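Log | Tank | Garden | Tools | Archive | Contact

Diary > Water > Koderstead > June

Comments (7) Shares (3)

June, 6.40 a.m.

Dip reading taken before any draw-off. Tank stands at 1,244 litres by the stick. It was full at the last entry, so 2,000 litres to the lip of the overflow. The outlet meter shows 572 litres drawn in the same period. No rain in the gauge in the thirteen days between. The difference between full and the present level is 756 litres, which leaves 184 litres that went out of the tank without passing through the meter, or passed through it without being recorded.

I had expected a gap of a few litres. The last dry spell closed to within the thickness of the pencil line on the stick. A gap of this size is nine per cent of the tank and wants finding before the beans come into flower and demand goes up.

Possible routes, in the order I would have bet on them: a drip at a fitting, the overflow, the meter, the stick, evaporation. Evaporation can be struck out at once. The lid is a tight push fit and the inlet comes in through a mesh collar.
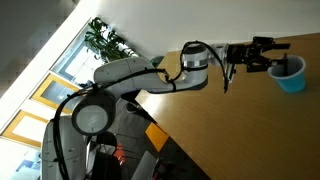

Page 20

Started with the fittings. The tank outlet is a brass bulkhead into a plastic union, then a lever valve, then the strainer, then the Sandusico pump, then the meter. Everything up to the meter counts as unmetered, so only that run was of interest. Wiped each joint dry with kitchen roll and left a fresh square of it under every one. After half an hour the square under the union was soaked through and the others were dry.

The gravel below the union drains well, which is why there was no puddle to give it away. There was a patch of green on the underside of the nearest slab. I had noticed it last week and put it down to shade.

Set a jam jar under the union and timed it with the kitchen timer. In 20 minutes it collected 150 ml, measured in the small jug. Repeated the test with the pump running and got slightly less, as would be expected with suction on the line. The pump runs so little that I have ignored this.

150 ml in that time is 450 ml an hour, or 10.8 litres a day. Over thirteen days that comes to 140.4 litres. The drip will have been a little faster at the start of the period with more head above the fitting, and I have no reading to say by how much. I shall use 140 and accept that it is low.

Remaining gap: 44 litres.

9.15 a.m.

Undid the union with the valve shut and the tank stopper in. The stopper is a rubber ball on a rod, made up two summers ago, and it holds well enough for half an hour's work. The flat washer in the union had taken a set on one side. The pipe beyond it was pulling downwards by perhaps the width of a fingernail, with no bracket between the tank and the pump. The pump has settled on its paving slab over the winter and has been hanging its weight on the fitting.

Fitted a new washer from the Munteanu assortment box. The packet size is correct but the rubber is thinner than the old one, so the nut runs on further than before. Hand tight, then a quarter turn with the strap wrench. Packed the pump up with a strip of slate and put a saddle clip on the pipe midway. The pipe now sits in the union with no side load and can be drawn out and pushed back with two fingers.

Refilled the strainer, bled the pump, left kitchen roll under everything again.
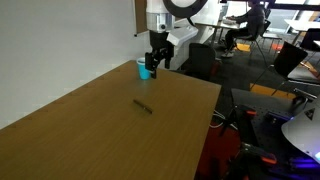

Should the union be sealed with thread tape as well as the washer? Leave the tape off, as the seal is made on the flat face and tape on the threads only stops the nut pulling down fully.

I did tape it when the tank went in. It took a wire brush and some time to get the remains out of the threads.

10.50 a.m.

Meter test. The meter is a single-jet type, bought used, with no certificate. It is read to the nearest tenth of a litre off the red pointer. Method: weigh an empty bucket on the luggage scale, run water through the hose at the usual rate until the bucket weighs ten kilos more, compare with the change on the meter.

First run the meter gave 9.6. Second run the same. Third run, with the hose tap throttled to a slow trickle, it gave 8.9, but I never water at that rate except when filling the drip trays in the cold frame, so I have left it out of the sums. If the meter shows 9.6 for a true ten, then 572 on the dial is 596 in fact. That accounts for another 24 litres.

Remaining gap: 20 litres. This is one per cent of the tank.

The luggage scale was checked against two one-kilo bags of sugar and agreed. Two kilos is a poor check for a reading at ten and upwards, but the house does not run to that much sugar.

The low reading at slow flow is a known weakness of this type. A vane needs a certain push before it will turn. The drip trays probably draw more than I have been writing down, and the answer there is to fill them by can and enter the cans separately. I have ruled an extra column for it.
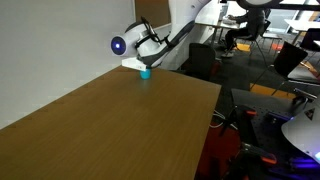

The stick

The dipstick is a length of ash batten with a line at every 50 litres. I marked it when the tank was new, by adding water from a marked container, so it is a true calibration and allows for the ribs in the wall. The weak point is the floor. The base of the tank is slightly domed and the stick has to stand in the same place each time. Off to one side it drops lower and reads high.

Took five dips in succession, lifting the stick clear each time. The spread from highest to lowest was 14 litres. That by itself is enough to cover most of what remains, taking one dip at each end of the period. It also means that there is no point in chasing the gap any further with this stick.

Cut a notch in the rim of the access hole for the stick to rest in. Five more dips with the batten in the notch gave a spread of four litres. The notch is rough and needs a rub with fine paper, and the mesh collar now has to go on with its join facing the fence. All readings from today onwards are to be taken in the notch. Earlier ones are not comparable to better than the figure above, and I have written that inside the front cover.

1.30 p.m.

Overflow. I had put this second on the list and left it until last, which was poor order of working. The overflow pipe runs to the soakaway under the currants. With the level well below the lip, nothing can leave by that route, but the tank was brim full on the first day and there was a stiff wind that evening. Some may have slopped over. No way to check it now. A saucer of sand at the pipe end would show a mark if it happened again, and I have put one there.

Also cleared the gutter above the shed, there being no rain to make it unpleasant. Mostly moss and birch seed. The leaf guard from Drindora has lifted at one end where the clip has gone brittle. Tied it with garden wire for now. The two clips next to it are going the same way and will want replacing before autumn. The replacements are sold in a bag of far more than I need.

The first-flush pipe was found with a plug of grit in its drip outlet. It had stayed full, so on the next shower the dirty first water would have gone straight to the tank. Poked it through with a bicycle spoke and let it drain. This has no bearing on the missing litres but would have clouded the water for a week. 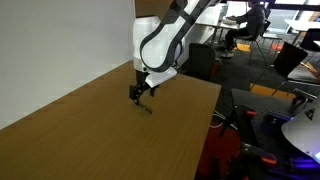 Wood-grain table with the black two-finger gripper above it.

4.20 p.m.

Kitchen roll dry under all joints, union included. Changed the squares and weighted them with pebbles against the breeze.

Accounts for the period, corrected:

Level at start, 2,000. Level now, 1,244. Fall, 756.
Metered draw, 572, corrected to 596.
Union drip, 140.
Unexplained, 20.

I am content to leave that line as it is. The drip figure is low by some amount and the stick is loose by some amount, and the two together would swallow it. If the next dry period shows the same shortfall with the new washer and the notch, then the bulkhead itself is suspect and the tank will have to be run down to get at it. That would be better done in October.

Draw-off this evening: two cans to the courgettes, one to the new rhubarb, hose on the beans until the meter shows 40 litres, which by today's test is nearer 42. The potatoes can go without. Their leaves were flat at noon but had come up again by four, and the soil under the straw is still dark a finger's depth down.

To buy: washers of the proper thickness, saddle clips, fine glasspaper, a pencil that writes on damp wood.

9.45 p.m.

Torch round the fittings before bed. Dry. Dip in the notch, 1,160 litres, to be checked against the morning.

Previous entry | Next entry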